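Testers Wanted: Does a Sleep Tea Do Anything?
By Ida Haberkorn, April

Grendlow says its tea helps you sleep. We doubt it, and we'd like 24 people in Horkham to help us check. Drink one cup at 9 p.m. for 5 weeks and fill in a short form each morning. Half of you will get plain chamomile. You won't know which.

We don't want fans of herbal cures, or people who have already made up their minds against them. Pay is $121, sent after the last form.

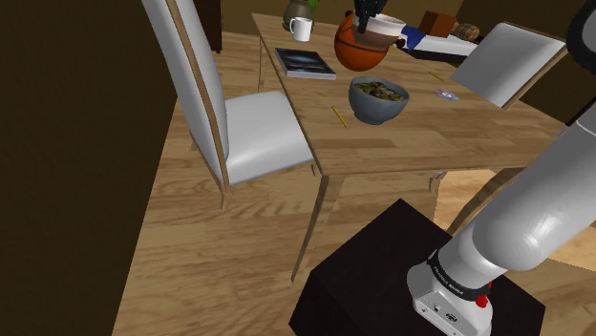 Illustration: Pascal Lindemann

Tea is picked up from our office, Room 562. Ask for Wolfram Thiele.

Recent calls
Blue light glasses: who still wears them?
Odier pillow test, results
Night shift workers wanted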